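Turkton Service Desk
Ticket 290: Cutlery put-away, knife grasp fails at table height
Product: Perkiner tidy-up routine, running on the Alva arm
Site: Dinach test kitchen
Opened: 12/31/21
Priority: Normal
Status: Open, waiting on site

Reported problem

Put-away routine clears a table setting into a drawer. Forks are fine. Table knives are not. The arm moves to the correct spot above the knife, lowers, closes, and comes up with nothing, or lifts the handle a little and drops it. The routine then reports the item as stored and moves on to the plate. Operator has to stop the run by hand.

Site would like to know whether this is a settings problem or a limit of the hardware. They have been asked by their own management whether the routine can be left to clear up after lunch without anyone in the room, and they need something to tell them.

Settings at time of report

Finger closing force: 45 per cent
Approach: vertical
Pause above item: 300 ms
Retry count: 0
Drawer: opened by the arm as the first step of the routine

Log entry 1 — support

Read through the run logs sent by site. Seven knife attempts, all failed. Position error along the handle is small in every case and does not explain the misses. Height is the more likely cause. The routine takes its table height from a single touch point at setup, and a folding table can sag or rock enough to matter when the item is as thin as a knife handle. A fork gives a bit more room because the neck is raised off the surface.

Asked site to redo the touch-off at the knife position, not at the table corner, and to report back.

Log entry 2 — site

Touch-off redone beside the plate. Height value changed by less than expected. Ran the knife step again with the drawer already open and the fork already in it. Same result. Layout attached. 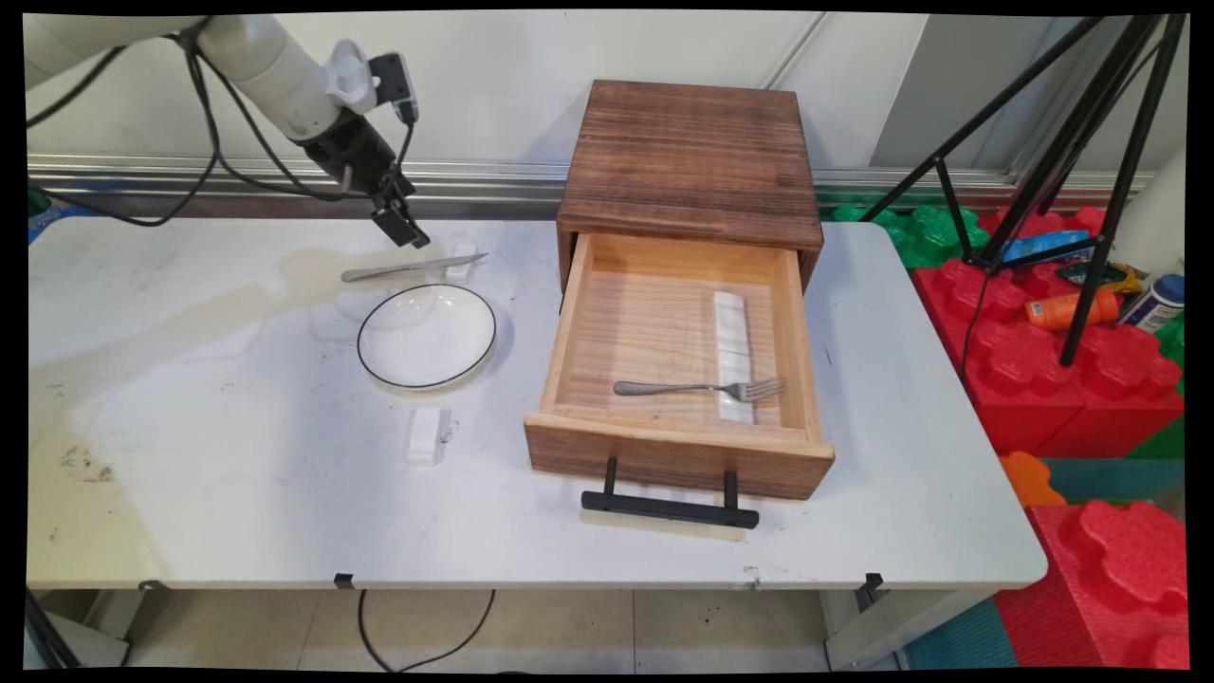 Attachment 1. Gripper over the table knife, behind the plate. Drawer open with fork inside.

Log entry 3 — support

Thanks, that helps. Three points.

First, the table has a large yellowish stain across the left and centre and some grey smudges near the front edge. Please wipe it down and dry it before the next run. The height check uses the wrist sensor, and a mark with a different sheen from the rest of the top can shift the reading. A sticky patch would also hold a flat item down.

Second, the knife is lying close behind the plate. On a vertical approach there is not much spare room on that side for a finger to open past the rim. Please move the plate toward the front edge by a hand's width and leave everything else as it is, so that only one thing changes.

Third, the small white block by the tip of the knife. If it is not needed, take it off the table. The routine may treat it as part of the same item and work out the grasp centre from both.

Log entry 4 — site

Table washed and dried. Plate moved. Block removed. The gripper now closes on the handle and lifts it. The knife turns in the fingers on the way to the drawer and the blade swings down. It hit the drawer front once, no damage. Raised closing force in small steps with no clear change.

Log entry 5 — support

The first fault looks cleared. The turning is a separate matter. The grasp point is set to the middle of the handle, but the balance point of a table knife is usually nearer the blade. Please shift the grasp point toward the blade and slow the transfer. Put the closing force back to 45 per cent.

Also turn on the check after release. With it off, the routine counts an item as stored once the fingers open, wherever the item is. This is why the original runs reported success with the knife still on the table.

On the question from management: our advice is no, not unattended. One knife and one fork laid out flat with space between them is a job the arm can be set up to do. A lunch table has cutlery on top of plates, food on the handles and things pushed together, and the routine has no step for sorting those out. A person clears the same table faster and does not need the height taught first — that is the fair comparison for now.

Next action

Site to run the knife step with the new grasp point and the release check on, and to send the logs whether it passes or not. Ticket stays open until then. If the knife still turns, support will send the ridged finger pads for trial.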